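Moving a spare room back into being a room

In April I decided to empty the small bedroom at the back of the house. It had been a spare room on paper for years, but you could not have slept in it. There was a bed somewhere under there, and a desk, and a Grallberg shelving unit that had leaned to the left from the first day I put it up. Everything else was things that had been put down "for now".

I had tried before. The last attempt was over a bank holiday and ended with me taking everything out to the landing, getting tired at four in the afternoon, and putting it all back in a slightly different order. This time I gave myself longer and did it in evenings, one hour at a time, starting on a Monday and stopping when the hour was up even if I was in the middle of a box.

The hour was the most useful part. I used the timer on the cooker, so I had to go downstairs to turn it off, and by then I had a cup of tea in my hand and was not going back up.

I started with paper. It takes up less space than you think and more time than you would believe. I had bank statements from an account I closed, instruction books for appliances I no longer own, and a full folder about a boiler that went to the tip two houses ago. I kept anything to do with the house, tax, the car and medical letters. The rest went through the shredder, which is a small Solow one and needs a rest after a few minutes. While it cooled down I did the next pile. I filled 6 bags.

There was also a box of cables. I kept one of each kind and three of the sort that charges my phone. I still do not know what the grey one with the round end is for, and I kept it anyway.

After that it was clothes, then books, then the things that are neither. Clothes were easy. If it did not fit last winter it was not going to fit next winter. Books were slow, partly from stopping to read them. I got rid of 88 in the end, and I know the number only from the form the charity shop wanted filling in for the tax scheme. I have missed one of them so far, a guide to coastal walks, and the library has it.

The things that are neither books nor clothes took the rest of the month. Games with pieces missing, gifts I never liked, half a tin of paint in a colour we do not have on any wall, a lamp without a plug. I went back and forth on how to sort this lot. I had read the usual advice about having a pile for keeping, one for giving away, one for selling, one for mending and one for thinking about. I found that with so many piles I spent my hour deciding between piles. The thinking pile was the biggest by a long way, and the mending pile was really a second thinking pile. So I cut it down to two containers, in or out, and anything I picked up had to go in one of them before I picked up the next thing.

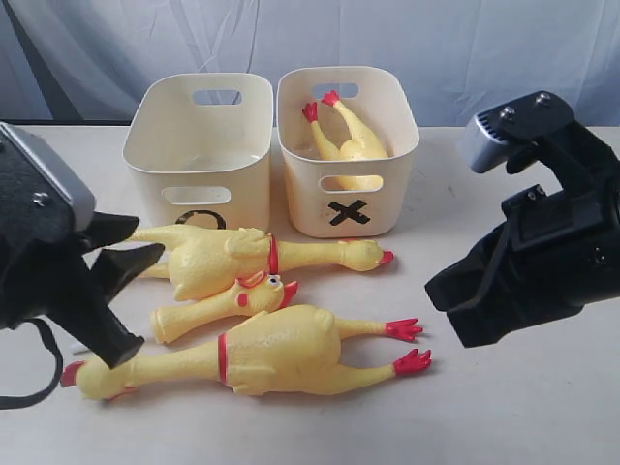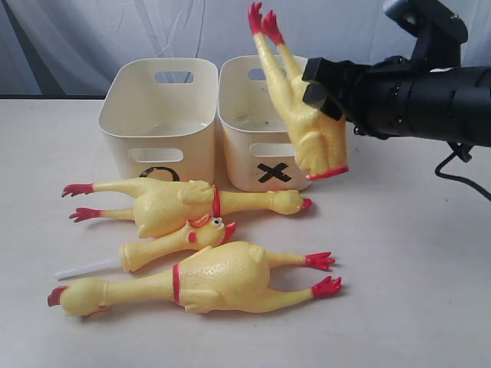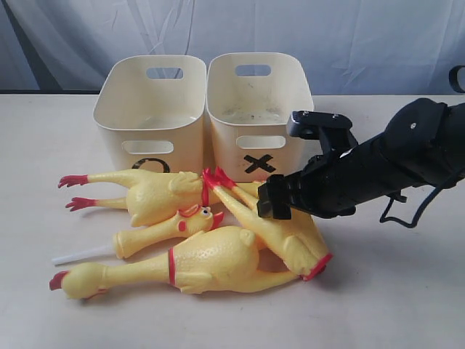
Selling I gave up on early. I listed the exercise bike and a Torkska coffee table, and had a week of messages asking if they were still available, followed by silence when I said they were. The coffee table did go in the end, to a couple who turned up when they said they would and carried it to their car between them. The bike I gave away. If I had put a price on the time I spent taking photos and answering messages I would have lost money on both.

The room has a bed in it now, with a clean cover on, and you can walk round three sides of it. I kept the desk. I swapped the leaning shelves for a narrow Hosoda unit from the second-hand place on the ring road, which took a morning to put up and stands straight. It has a lower shelf that is deep enough for the sewing machine, so that has come out of the wardrobe, and the winter coats have gone in where it was. I like this sort of knock-on effect. The hall is better too and I did not touch the hall.

The carpet was a shock. Where the boxes had been it is a proper green, and everywhere else it is more of a grey. I hired a cleaner for a day and that brought the two closer together, but you can still see where things stood. I will probably replace it when the money is there. For now there is a rug.

A few notes for anyone about to do the same. Buy the strong bags. Ring the tip before you go, as ours now wants a booking and will turn you away at the gate without one. Take the out things out of the house on the same day if you can, or at least put them in the boot of the car. Mine sat by the front door for most of a week, and a jumper and two saucepans found their way back in. Do not order any storage until you have finished - I nearly bought a set of drawers in the first week, and by the end I had nothing to put in them.

My sister came to stay for two nights in the new room and said the mattress was fine but the curtains let in the light from about five. She is right, they do. They came with the house and the lining has gone thin. So that is the next job, and I have measured the window twice and got two different answers.

The loft is after that. I put my head through the hatch last weekend, had a look with the torch, and came back down again. I think it can wait until it is cooler up there.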